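Groncombe Moor – talk notes, Saturday, 2.30 slot

Good afternoon, and thank you all for coming in on such a nice day. Say where the loos are. Mention tea afterwards, and that questions are welcome as we go along. 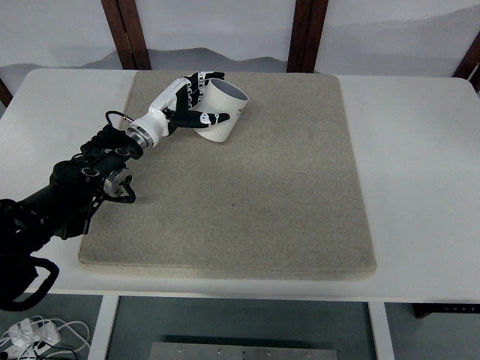
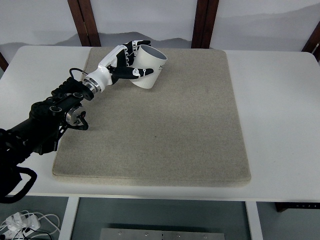
Both slides: white cup, beige felt.

So, the moor. It covers 723 hectares, and if you walked up from the Havolura road this morning you'll have crossed the wettest part of it, quite possibly in the wrong shoes. I've done that myself more often than I'd like to admit.

(Pause here, let people settle.)

What I'd like to talk about is the peat, and what it remembers. We took cores at 31 spots between the old sheepfold and Genari Beck, and the deepest went down seven metres. Seven metres of moss, laid down very slowly indeed – I still find that hard to take in, standing on top of it with a sandwich.

Pollen first. Near the bottom it's nearly all birch and hazel, then alder creeps in along the beck, and higher up the trees thin out and the heather takes over. Don't rush this bit. Last time I did, and a lady at the back very kindly asked me to start again.

Then the drains. There are 42 cut across the southern side, most of them straight as a ruler, and they've been pulling the water table down ever since they were dug. We've blocked seven so far, all on the Schmieder side, using peat turves and a good deal of patience. The sphagnum is coming back behind the first few dams, and I'm more pleased about that than I can sensibly express.

Hand round the sphagnum tray now, and ask for it back this time!

Somebody will ask about grazing. Say that the sheep are staying, in smaller numbers over winter, and that we look at it again in October.

Finish with the walk: meet at the lower gate, wellies if you have them, dogs on leads please.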